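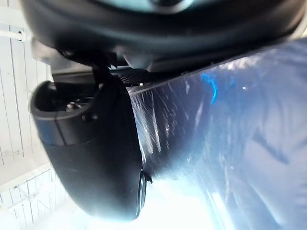 Figure 3. View from the wrist camera with the gripper finger up against blue translucent plastic. A white wire rack is at lower left.

4.2 What changed for the people on the packing side

I should say early on that I went into this part of the study expecting to write about speed. Everyone at Menier wanted to talk about speed when I first rang them, and the firm that supplies the arm, Stosent, had sent me a very thick folder on the subject. Then I spent 42 shifts standing beside the thing with a notebook, and what people wanted to tell me about was plastic.

Figure 3 gives a fair idea of why. Film creases, it throws light back at the camera, and in views like this one part of the picture goes almost completely white between the finger and the sheet. A person handling a bag goes mostly by feel and hardly looks. The arm (known to all on the floor as Jomo, after the software it runs) depends a good deal on what the wrist camera gives it, so glare that a packer would simply squint past can leave it waiting for help. The staff call this "asking". Jomo asks, a light comes on at the bench, and whoever is nearest looks at the screen and either confirms the grip or goes over and sorts out the film by hand.

We logged 456 of these requests over the study period. I had planned to treat them as faults, and the first draft of our coding scheme did just that, but Seul-gi Cheon, my co-author, talked me out of it after her second week of interviews. She pointed out that the packers were describing the requests as a job – a new one, with its own knack, that had not been there before and that did not appear on anyone's job sheet. We recoded the lot, which was tedious, and I'm glad we did.

So what does the new job look like? It is mostly waiting, and then being quick. Packers who used to keep one rhythm through a whole shift now keep two, their own and the arm's, and several told us they were less tired in the shoulders and more tired in the head. One woman said it was like minding a toddler while doing the ironing. Another quite liked it, as it gave her a reason to get up and walk about! Of the packers we interviewed, 9 said they would not want to go back to the old set-up, though two of those added that they would like the light moved out of their eyeline, and I have to agree with them, having sat there.

The trickier matter is who gets good at it. Those on the nearest bench answered most of the requests and so learned to tell from the screen whether a bright patch meant a bad grip or merely a shiny bag. People further down the line never got the practice. By July this had turned into a small pecking order, with the far benches calling for help with the helper. Managers hadn't noticed, because the weekly report (built with a tool called Ji) counts finished bags and leaves out who stepped in to finish them.

Menier has since begun rotating the benches. We only have early notes from after that change, and I would be wary of leaning on them. The interviews in 4.3 were all done before the rotation began, so please read them with the older layout in mind.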